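Storing and Sorting Desktop Computer Parts: A Study of a Bench Holder Plate

Project report, second-year Workshop Practice module
Submitted by Selamawit Teshome
Project supervisor: Dennis Lambert

1. Background

The hardware workshop at Osden is used by first- and second-year students to take apart and rebuild desktop computers. Until this year, parts removed from a machine were placed on the bench top or in shared trays. Memory modules were the parts most often mislaid, and several were returned to the wrong machine. In January the department asked for a student project on how small parts might be kept in order during a rebuild. This report sets out the work done and the findings.

2. Aims

The project had two aims. The first was to find out whether an upright plate with a shaped holder for each part would reduce the time spent looking for parts. The second was to produce a simple record sheet, so that each power supply and memory module could be traced to the computer it belonged to.

3. Materials and layout

Two arrangements were compared. The first, called Ranska in our notes, was a flat tray with loose dividers, placed beside the computer. The second, called Flestis, was a gray plate with raised holders, standing upright against a backing of ribbed aluminum. The upright position left the bench top free for tools and screws.

The holders on the plate differ in shape and size. Shallow rectangular slots lie on the left side, and a long slot near the bottom is meant for a memory module, which is held by a raised clip at each end. An earlier drawing placed the memory slot at the top of the plate. It was moved after the first session, when students reported that they had to reach over the other holders to get to it.

4. Method

Ten students took part, working in pairs. Each pair completed one rebuild with the tray and one with the plate, and the order was changed from pair to pair. Before removing any part, the pair filled in the record sheet. For a power supply, the sheet asks for the part number, the date code and the serial number, all copied from the label. For a memory module, it asks only for the slot from which the module was taken.

Power supplies were not stored on the plate. They are too large for the holders, and it was decided at the planning stage that they should stay in the chassis unless the task called for their removal. Labels were read wherever they could be reached.

5. Results

With the plate, nine of the ten students returned every part to the correct place without help. With the tray, two memory modules were set aside and had to be identified from the record sheets. Students said that the clips made it plain where a module should go – several of the other holders were less clear, and the angled bracket was named most often as the one they were unsure about.

Copying the label took longer than expected. The labels carry many safety and approval marks in small print, and the serial number is easily confused with the lines near it. One sheet, filed under bench number 1301, had the part number written in both boxes. The sheet has since been changed to show where each number is usually found.

6. Recommendations

The upright plate should be kept for the Horrocks teaching bench, with a printed name beside each holder. A second plate should be made once the angled bracket has been reviewed. The record sheet should be completed before the first screw is removed, and checked by the other member of the pair.

7. Figures
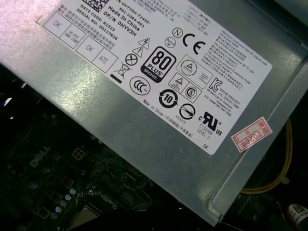
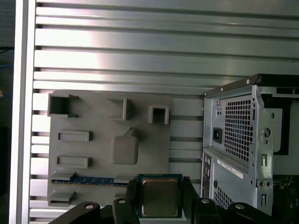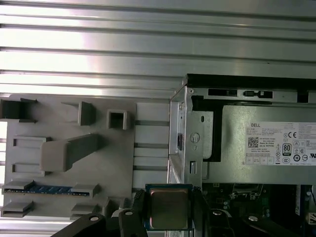
Figures 1 to 3, in order: power supply label with part number, date code and serial number; holder plate with a blue memory module in the long slot; holder plate beside an open desktop chassis.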